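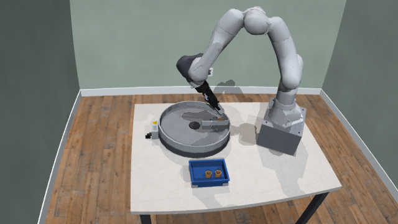
I bought the Flutard projector back in March, mostly so my sister and I could finally get through all 16 episodes of Catdale on something bigger than her laptop, and I've grown very fond of it (the fan noise aside, and I'll get to that!). Setup took me one cup of tea. You point it at a plain wall, turn the ring until the credits look sharp, and off you go.

The picture is lovely for old comedies and anything shot in daylight. We watched Emrys Parry in Irex, the one where he plays both brothers, and I could read every bit of worry on his face from the couch. Dark movies are harder going, and we gave up on one cellar scene and just listened.

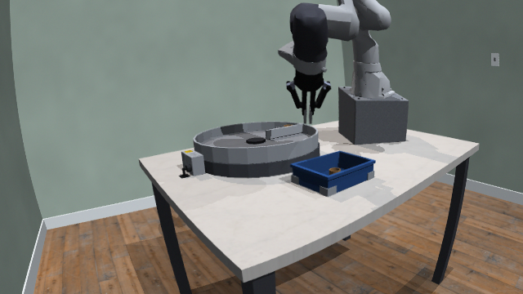 The speaker is thin, so I plugged in a pair I already had and the voices came right up. As for that fan, it hums through the quiet parts and you do notice it for the first 2 evenings or so. The remote is tiny and I've lost it 3 times already, once inside a blanket. I'd still buy it again, and my sister has started hinting about her birthday.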